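4.2 반복 무늬 벽면에서의 위치 재추정

앞 절에서 우리는 Flatudar의 전체 구조를 비교적 간략하게 소개하였다. 이 절에서는 그중에서도 우리가 가장 오래 붙들고 있었고, 솔직히 말하면 가장 정이 많이 든 부분인 위치 재추정 모듈을 조금 길게 설명하고자 한다. 이동 조작 로봇이 실내에서 작업을 하다 보면 카메라가 벽 쪽으로 가까이 향하는 순간이 자주 생긴다. 선반을 피해 몸을 돌릴 때도 그렇고, 팔을 뻗기 전에 손목을 미리 비트는 동작에서도 그렇다. 이때 시야에 들어오는 것이 같은 크기의 타일뿐이라면, 특징점의 수는 충분한데도 그 특징점들이 서로 너무 닮아 있어서 대응 관계를 정하기가 어려워진다. 한 칸 옆으로 밀린 해와 올바른 해가 거의 같은 재투영 오차를 갖는 것이다. 계획기는 이 사정을 알 길이 없으니 밀린 좌표를 그대로 믿고 경로를 만들게 되고, 그 결과는 대개 몇 동작 뒤에야 드러난다.

이 문제를 다루기 위해 우리는 Mornport라 부르는 시뮬레이션 환경을 만들었다. 욕실과 주방, 복도처럼 타일 벽이 있는 공간을 묶은 환경으로, 벽의 질감과 액자류의 배치는 Dultico 자산 묶음에서 가져왔다. 타일의 얼룩과 줄눈의 농담은 일부러 고르지 않게 두었다. 초기 판본에서는 모든 타일에 완전히 같은 질감을 입혔는데, 그렇게 하면 문제가 지나치게 어려워질 뿐 아니라 현실의 벽과도 멀어진다는 점을 Akosua Wumbei가 지적해 주었고, 돌이켜보면 이 조언 덕분에 뒤의 실험을 한결 마음 편하게 해석할 수 있었다. 렌더링 영상은 20Hz로 제공되며, 관절 각도와 바퀴 회전량은 같은 시각표에 맞추어 함께 기록된다.

재추정은 두 단계로 이루어진다. 첫 단계에서는 줄눈을 직선 조각으로 검출하고, 이 조각들을 방향에 따라 가로 줄눈과 세로 줄눈의 묶음으로 나눈 다음, 각 묶음의 소실점을 구한다. 벽면이 평면이라는 가정 아래에서 두 소실점은 카메라와 벽 사이의 상대 회전을 제법 안정적으로 결정해 준다. 다만 영상에서 줄눈이 언제나 곧게 나타나는 것은 아니므로, 직선을 지나치게 길게 이으려 하면 오히려 오차가 커진다. 우리는 여러 번의 시행착오를 거친 끝에 타일 한 칸을 넘는 조각은 만들지 않고, 이웃한 조각 사이의 완만한 방향 변화를 허용하는 쪽을 택하였다. 이렇게 하면 검출 결과는 조금 어수선해 보이지만 소실점의 추정은 훨씬 차분해진다.

둘째 단계에서는 격자 안에서의 이동량, 다시 말해 지금 보고 있는 타일이 벽 전체에서 어느 칸인지를 정한다. 앞에서 적은 것처럼 줄눈만으로는 이 값을 정할 수 없다. 그래서 우리는 입자 100개로 격자 위의 후보 위치를 유지하면서, 격자에 속하지 않는 구조가 보일 때마다 후보의 가중치를 고쳐 나간다. 콘센트, 수건걸이, 거울의 모서리, 액자의 테두리 따위가 모두 여기에 쓰일 수 있다. 우리는 이들을 통틀어 닻 표지라고 부르기로 하였다. 이름은 Seidu Sarpong이 회의 중에 무심코 꺼낸 것인데, 쓰다 보니 코드의 변수 이름까지 모두 그렇게 바뀌어 버렸다.

닻 표지의 처리에서 특히 마음을 쓴 것은 표지가 일부만 보이는 경우이다. 물체 검출기를 그대로 가져다 쓰면 전체가 보이는 액자에는 잘 반응하지만, 영상 가장자리에서 잘린 액자는 아예 놓치거나 경계 상자의 중심을 엉뚱한 곳에 둔다. 중심을 기준으로 위치를 갱신하면 잘린 만큼의 치우침이 고스란히 가중치에 들어가고, 운이 나쁘면 옳은 후보가 한꺼번에 사라지기도 한다. Ekua Quansah의 제안에 따라 우리는 물체의 중심을 버리고 모서리를 관측의 단위로 삼았다. 두 변과 그 교점이 함께 보이면 관측은 성립하며, 나머지 부분이 영상 밖에 있어도 상관하지 않는다. 지도에는 액자마다 네 모서리의 위치가 저장되어 있으므로, 관측된 모서리가 그중 어느 것인지는 두 변이 뻗어 나가는 방향을 보고 가려낸다.

액자 안쪽의 내용은 또 다른 골칫거리였다. 사진에는 사람의 형상이나 땅바닥의 무늬처럼 실내와 아무 관계가 없는 구조가 들어 있고, 일반적인 특징점 검출기는 이것들을 반갑게 집어 든다. 물론 사진도 벽에 붙어 있는 평면이므로 그 특징점을 쓰지 못할 까닭은 없다. 그러나 같은 벽에 같은 사진이 되풀이해 걸리는 배치에서는 도움보다 혼란이 컸고, 사진 속의 형상을 실제 장애물로 넘겨 버리는 일도 생겼다. 그리하여 현재 판본에서는 테두리 안쪽을 가림판으로 덮고, 그 영역에서 나온 특징점은 위치 재추정에도 장애물 지도에도 넘기지 않는다. 가림판은 검출된 모서리에서 두 변을 따라 뻗어 나가며, 변이 영상의 끝에 닿으면 거기서 닫힌다.

그림 2는 이러한 조건이 겹친 입력의 한 예이다. 왼쪽 위에 걸린 액자는 오른쪽 아래 부분만 보이고, 벽은 비스듬한 각도로 들어와 왼쪽 아래로 갈수록 타일이 작게 나타난다. 가로 줄눈은 세로 줄눈과 만나는 곳에서 조금씩 처지거나 기울어 있어서, 앞에서 말한 짧은 조각의 필요성을 설명할 때 우리가 즐겨 꺼내 보는 화면이기도 하다. 이 입력에서 격자의 이동량을 정하는 데 쓸 수 있는 가장 뚜렷한 구조는 주황빛 구리색 테두리의 모서리이며, 베이지색 타일과의 색 차이도 검출에 유리하게 작용한다. 흑백 사진 속에서 달리는 듯한 자세를 한 어두운 옷차림의 인물은 가림판 안쪽에 놓이므로 이후의 계산에서 제외된다.

그림 2. 시뮬레이션 입력 영상. 일부만 보이는 액자의 오른쪽 아래 모서리를 닻 표지로 삼는다. 검출 결과는 덧그리지 않았다.

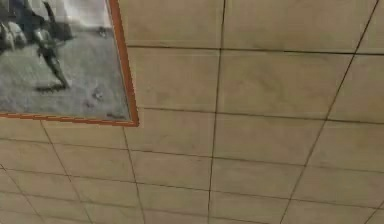
4.3 계획기와의 연결

재추정 모듈이 아무리 정성껏 후보를 고르더라도, 그 불확실성이 계획기에 전해지지 않으면 수고의 절반은 헛일이 된다. 우리는 후보 분포를 하나의 평균으로 줄여 보내지 않고, 격자 칸별로 묶은 가중치를 그대로 전달한다. 분포가 한 칸에 모여 있으면 계획기는 평소처럼 움직인다. 여러 칸에 나뉘어 있으면 팔을 뻗는 동작을 잠시 미루고, 가까운 닻 표지가 시야에 들어오도록 손목이나 몸통을 돌리는 짧은 관측 동작을 먼저 넣는다.

관측 동작을 고를 때에는 얻을 수 있는 정보와 움직이는 데 드는 시간을 함께 따진다. 처음에는 정보량만을 기준으로 삼았더니 로봇이 멀리 있는 거울을 보겠다고 한참을 돌아서는 일이 잦았고, Afiq Mandagi가 시간 항을 넣은 뒤에야 동작이 납득할 만한 모양을 갖추었다. 두 항의 비율은 작업마다 따로 조정하지 않고 모든 실험에서 같은 값을 사용하였다.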